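# Chapter 9. Reading a Short Track
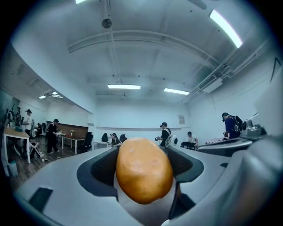
*Figure 9.1. Potato-like object between two dark finger pads, in a bright room with exposed beams.*

In the previous chapter we studied the car at rest: its weight, its springs, and its tires. Now we put it on the track together with other cars. The reader will notice that many rules from the chapter on setup are still true here, but they become weaker. A driver who is alone on the clay can choose the best line. A driver who has a rival at each side must take the line that remains.

We use one race through the whole chapter. It is the autumn main event at Memholm, a dirt oval where the full-size modifieds run in October. The race has 200 laps, and this is long for such a track. I selected it for two reasons. The lap charts were kept with care, and the surface changed very much between the first green flag and the last one. In total the scorers wrote down 3934 car laps, and all of them are given in the appendix.

## 9.1 The surface is not one thing

When the cars came out for the start, the clay at Memholm was dark and heavy. The inside lane had good grip, and the first rows stayed there in a line. Passing was difficult. By lap 60 the inside lane had turned black and hard from the rubber, and the faster drivers began to search for moisture near the outside wall.

Anisa Pelupessy started far back, in a car prepared by the Esareck shop. She moved to the outside lane before the leaders did. Her lap times in this period were not better than theirs in the corners, but she came out of turn four with more speed and kept it until the next corner. Please look at the lap chart for laps 60 to 85 and mark each place where she gained a position. You will see that most of them happened on the front straight.

The term we use for this is **late drive**. It means that the driver gives up some speed at the entry of the corner in order to open the throttle earlier at the exit.

## 9.2 Cautions

A yellow flag closes all the gaps. For the leader this is a loss, and for the car in fifth place it is a gift. At Memholm the field was brought together nine times, and after each restart the order of the first six cars changed within two laps.

The Pillay team decided to change the right rear tire during the fourth caution. The Corunetti team stayed on the track and kept its position. Both decisions can be defended, and in section 9.4 we calculate what each one cost. For this we need the length of the pit lane, 265 feet, and the permitted speed in it.

## Before you continue

- Review the definition of stagger in the chapter on setup.
- Copy the empty lap chart from the appendix. You will fill it by hand.
- Read the restart rules of a track in your own area, if they are available. They can differ from those used at Memholm, especially for the choice of lane.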